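Subject: Re: [fold-list] shirt results, and why the number went down
Date: December 6, 2020

Replying to the whole list so that I only have to type this once. The quoted part is trimmed to the bits I can answer.

> I read the Skeltila write-up twice and I still can't square the two tables.
> In the first one your policy folds 81 percent of the T-shirts. In the
> second one, same policy, same shirts, it does much worse, and the text just
> says "under the revised start condition." What is a revised start condition?
> Did you change the task after you saw the results?
>
> Also, we tried your flattening step on our arms in Traten and it mostly
> pulled the shirt onto the floor. Is there a trick?

Yes, we changed the task after we saw the results. I would like it noted that we changed it in the direction that made us look worse, which ought to earn us something.

The first table used what we were calling random starts. One of us would pick up the shirt, drop it on the table from a modest height, and walk away feeling impartial. When we went back over the recordings, our random drops had a family resemblance. The collar pointed away from the robot in nearly all of them. People who have spent a month watching a machine fail to find a collar will, with the purest intentions, drop a shirt so the collar is easy to find. The policy had learned our manners.

So the revised start condition is that the robot makes its own mess. It grabs the shirt at two points picked by a random number generator, lifts, shakes, lets go, and then has to live with what it did. Nothing about the shirt or the fold changed. Brennan, our baseline (named after the meeting room where it was written, so please stop asking what it stands for), dropped even further, which is a comfort of the low kind.

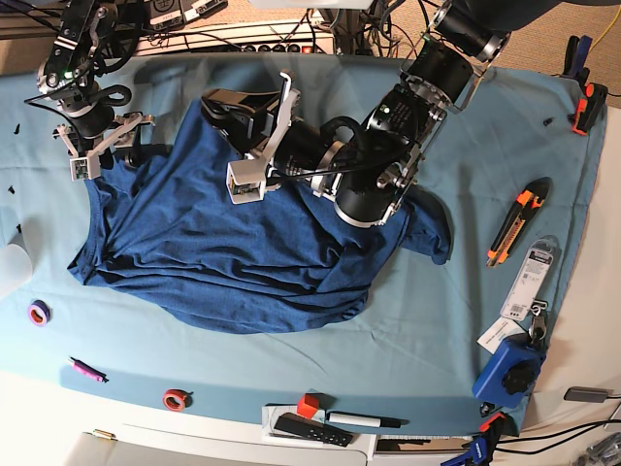
Flattening is the stage where nearly all of the lost points went. We split the job into flatten, align and fold, and scored each one separately, so the damage is easy to find. Once a shirt is flat, folding it is close to a solved problem for us and probably for you too. The trouble is in getting there from a wad. A dark blue shirt bunched up on a light blue cloth is an easy thing to separate from its background, and the mask we get is clean. But the mask is an outline, and a bunched shirt has an outline that tells you very little. One sleeve sticking out to the side is a gift, and the policy takes it every time, whether or not the sleeve is the useful thing to hold. The folds in the middle are where the information is, and in dark fabric they come through as slightly darker dark.

We tried the obvious fix, which was depth. It helped with large folds and did nothing for small ones, and it added enough delay that the arms developed a thoughtful pause before each grasp. Visitors liked the pause. It looked like judgment.

What did help was dull. We stopped asking the network for the best grasp and asked it for the best *pair* of grasps, scored together. With single grasps it would choose two excellent points that happened to sit on the same layer of cloth, then pull them apart and stretch a wrinkle into a longer wrinkle. Scoring the pair costs more at training time and almost nothing when it runs. There is also a cap of 6 flattening moves per attempt. If the shirt isn't flat by then, it's a failure, even if it was getting there. I was against the cap. I have since watched what happens without it, and the arms will tidy the same hem until lunch.

About Traten and the floor. I suspect it's one of these:

- **Pull distance.** Ours is scaled by the width of the mask, and the scale factor in the released config is for a child's shirt. This is my fault. Try halving it before anything else.
- **The cloth on the table.** If yours slides, the policy sees the shirt moving, concludes that it is winning, and keeps pulling. Clamp the cloth down at the edge. We went a good while without clamps and have a folder of runs named for our feelings at the time.
- **Release order.** Both grippers need to open in the same step. If one lets go early the other one is now holding a flag.

If it still goes overboard after those three, send me a run and the config, please both. Prernberg sent us a run with no config and we spent two days reproducing what turned out to be a different camera height.

On your last question, the one I trimmed out because it was rude: no, we don't plan to withdraw the first table. It measures something real, namely how well the policy folds shirts dropped by people who want it to succeed. The next version will label it that way and put the second table first. I'm also adding the per-stage scores, and a plot of failures against number of moves used, which is ugly and more useful than anything else in the paper.

The start generator is a short script and has no dependencies worth complaining about. I'll push it in December if the license question gets answered, and otherwise I'll paste it into a message here and pretend it was an accident. If anyone runs it on towels, I'd like to see the numbers. Towels have no collar, so I'm curious what our policy will decide to look for.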